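The second pair of hands

How a robot bench found its place among the people who test bottles and cups at Lumanlan

There is a kettle at Lumanlan that has been descaled so often it has gone a funny colour inside, and it is the first thing anyone shows you. Tea matters here. The firm tests drinkware for other people - flasks, tumblers, beakers for nurseries, the sort of cup you take on a picnic and forget in the boot of the car - and for most of its life the testing was done by hand, by people on stools, who lifted and tipped and poured and set down again until it was time for the next brew.

It was never heavy work, and that was rather the trouble with it. A flask weighs next to nothing the first time you pick it up. On a long job for a client called Plosex, the sheet asked for 3,411 lifts, and it was shared among whoever could be spared from the other benches. People who were there still talk about it the way others talk about a bad winter. One of the older hands told me she used to go home and ask her husband to drain the potatoes.

The two arms came in September, together with a control program called Zoltimar, and the staff were given the naming of the bench. They called it Udon, after the noodles somebody was eating when the vote was taken. It has a white table and a white cloth hung behind, and the morning I visited it was busy with bottles and cups, which are the bread and butter of the place.
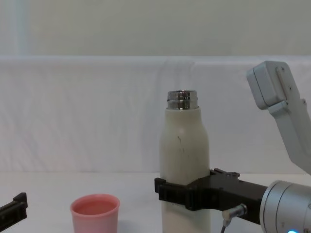
The right arm takes hold of a white insulated bottle, its cap off, with a pink cup standing close by.

I had expected it to be quicker than it is. The arms move with a sort of careful politeness, like a guest handling somebody else's best china, and the woman who looks after them in the mornings said that visitors are always a little let down. She isn't. Speed was hardly the point, she told me, and she would far sooner have a bench that does the same thing at four in the afternoon as it did at nine.

What has changed for her is the shape of the day. She was a pourer for 17 years, and a good one, and now she spends her time teaching. Each new bottle or cup has to be shown to the arms before they can be trusted with it: where to take hold, how firmly, how far to open beforehand. The written notes for all this run to 171 pages, a good many of them hers, and they are full of the kind of thing you only know from doing the job. Hold a soft cup too low and it goes one way, too high and it goes another. She had always known that, she said, but she had never been asked to put it into words, and she found that harder than she expected and also, in the end, rather nice. 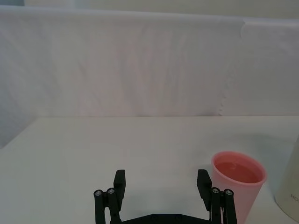
Fingers wide open beside a cup of something pink, filled most of the way up.

Not everybody took to it. Two of the pourers moved over to the packing side and are happy there, and one left altogether, a little sore about it, I was told, and I think that ought to be said in a piece like this. There was a grumpy spell in the first weeks as well, when Zoltimar stopped at every small surprise and someone had to get up and start it again. Several people said they felt they were waiting on the thing hand and foot. It stops less now. The log had reached 1,102 lifts on the job in hand when I looked, and the person reading it out to me did so with more pride than she perhaps meant to show.

The stools are still there. People sit on them to do the checks that have stayed with human beings, such as whether a rim feels pleasant against the lip, or whether a lid is the kind that makes you swear. They argue about these at some length. The talk in the room is better than it used to be, several of them told me, now that no one is counting under their breath.

On Friday the benches are wiped down early and everyone stays for cake - it was lemon when I was there - and the conversation had got round to whether the next job, a set of very small cups with very small handles, should go to Udon or be kept for the stools. The stools were winning when I had to go for my train.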